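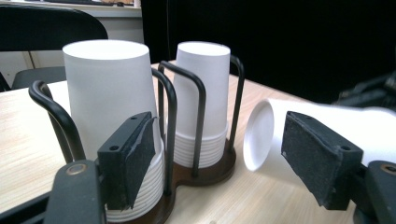
Workshop Tips: Restocking Paper Cups

The Vasel study at Amberg compared 2 ways of teaching a robot to return paper cups to a wire dispenser. Training used 400 demonstrations recorded with a hand-held gripper. Operators are asked to observe the following.

Keep stacked cups bottom up.
Grip a cup lying on its side by the middle of its body.
Replace foam finger pads before they tear through.

Demonstrations in which a cup was crushed, 9 in all, were left out of the training set.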